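Minutes of the sock cell catch-up, December 2024

Taken by me, Alaric Obi, and typed up the same afternoon, so if I've put words in your mouth shout before the next one. Present: me, both of the Kimusier people, the Cerngate safety rep and everyone from the bench team bar one. Apologies from Hillard, who sent comments in writing (pasted in where they fit).

## 1. Last time's actions

All closed except the label for the stop button, which is still on me. Sorry! I've ordered it twice now and the first one came in the wrong size. It carries over.

The June risk assessment was meant to be reissued with the new gripper fingers in it. It has been, but with the old drawing on page 6, so it's going back again.

## 2. The dropped clip fault

This was the main item and took up most of the meeting, so bear with me.

For those who missed it: on the hanging job the left arm takes a sock up to the hanger, the right arm opens a clip, the sock goes in and everybody lets go. On run 12 the left arm got its sock up there and then carried on pulling after the clip had closed on one of its own fingers. The hanger swung, the arm kept going and in the end the clip came off and flew past the operator's chair. No one was hurt and the operator hit stop straight away – well done, and thank you for writing it down while it was fresh.

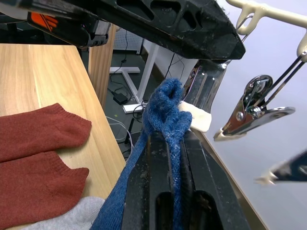 Kimusier have been through the logs. The force limit on the left wrist should have tripped well before the clip let go. It didn't, and the reason is a bit embarrassing for all of us: the limit is switched off while the gripper is closing, to stop it tripping on its own squeeze, and it only comes back on when the gripper says it has finished. With a clip jammed against the finger it never said so. It just sat there trying to close, with no limit at all, and the arm moved off regardless.

I asked why the arm was allowed to move before the gripper had reported back. Long silence, then the answer was that there's a timeout, put in last summer to get round a different fault where the gripper hung for ever. So one fix had quietly knocked a hole in the other. I'm not cross about it (I signed off the timeout myself, it's my initials on the sheet) but we do need to stop patching these one at a time.

Hillard's written comment: "Any timeout on a grip must end in a stop and a message, never in the next move." Agreed by everyone in the room.

There was some back and forth over whether to shut the cell down altogether. Cerngate wanted it off until the fix is in. The bench team pointed out that picking socks up from the table never goes near a clip, and that they've got a backlog of it. We settled on this: table work carries on at slow speed, hanging stops until the new code has been tested, and the operator keeps one hand on the stop button whenever the arms are live.

## 3. Reach and the hanger

Linked to the above, but the bench team wanted it kept separate and I think they're right.

The hanger moves too much. Even on a good run it swings when an arm touches it, and the second arm then goes for where the clip used to be. The Doãn software looks for the clip once, at the start of the move, and after that it's working from memory.
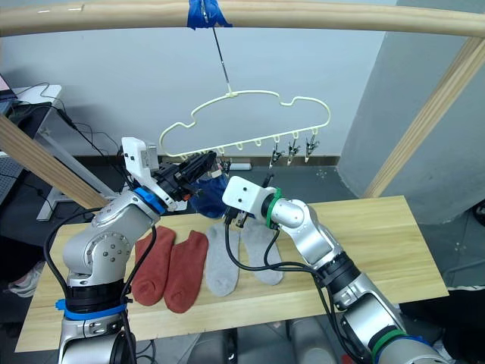
Two ideas came up. One is to look again just before the fingers close, which Kimusier reckon is an easy change. The other is to hang the thing on something stiffer, and I'd quite like to try that first as it costs next to nothing and we could do it with what's in the store cupboard. We had a good moan about cables as well. They're long enough to drag on the table when the arms come in low, and the bench team have seen one catch a sock and shift it. That's gone on the list as a trip-and-snag item, to be tied back before the next session.

## 4. Missed picks from the table

Smaller one, but it has been nagging at people. Out of 42 logged picks, 8 failed, and most of those were one finger landing on top of the cuff when it should have gone down beside it. The arm then presses. It isn't a hard press, but it's going straight down into the table and we don't want it to become a habit, especially after item 2.

Kimusier will send over a lower limit for downward force. We'll try it on the grey pair first, as those have given the most trouble.

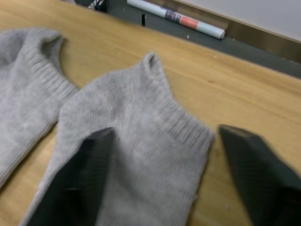
## 5. Actions

- Kimusier: grip timeout to end in a stop and a message. Hanging stays off until it's tested.
- Kimusier: second look at the clip before closing, and the lower downward force limit.
- Bench team: tie back the cables, try a stiffer mount for the hanger.
- Cerngate: check the operator's seating position and tell us how far back the chair needs to go.
- Me: stop button label (again), page 6 of the risk assessment, and send the incident form to Hillard.

## 6. Any other business

Someone asked if we could have safety glasses that don't steam up. Yes, send me a link and I'll order them with the label.

Next meeting once the new code has had its first test. I'll send a time round.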